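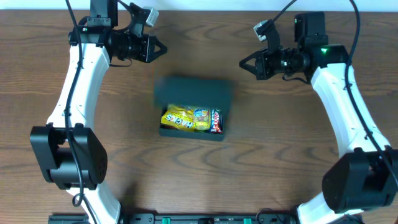 3.2 Household water storage and dengue vectors

It has long been understood that the mosquitoes which carry dengue are fond of living near people, and the villages in our study gave them plenty of places to do so. Piped water in the Skusau district reaches most homes for only a few hours a day, often before six in the morning, and families quite sensibly keep back as much as they can in drums, jars and old cisterns. During the dry months, when one might expect the insects to become scarce, these stores go on offering still, shaded water, and we were interested in how far this habit could explain the cases that the clinic at Jedell goes on seeing well after the rains have stopped.

We visited 486 households between them, and looked into 1,803 water containers of every sort, from large cement tanks down to flowerpot saucers. Larvae or pupae were found in at least one container at 51 of the households. This was lower than we had feared when planning the work, although the positive homes tended to lie close together, mostly along the lanes at the far end of the supply line where the pressure is poorest and water is kept longest. Covered drums did better than open ones, as earlier workers have found elsewhere, but a lid that had warped or been propped up with a stick seemed to offer very little protection, and we would gently suggest that future surveys record how well a lid fits as well as whether there is one.

Figure 2 sets out the monthly share of positive containers against rainfall at the Silden gauge. The two lines rise together from May, as expected, and then part company once the rains ease, with the container line falling a good deal more slowly. We are cautious about reading too much into a single year, and a householder who knows that visitors are coming may well empty a jar or two beforehand. Even so, the pattern agrees with what families told us about when they store the most water, and we return to it in Section 4, where the supply timetable is considered.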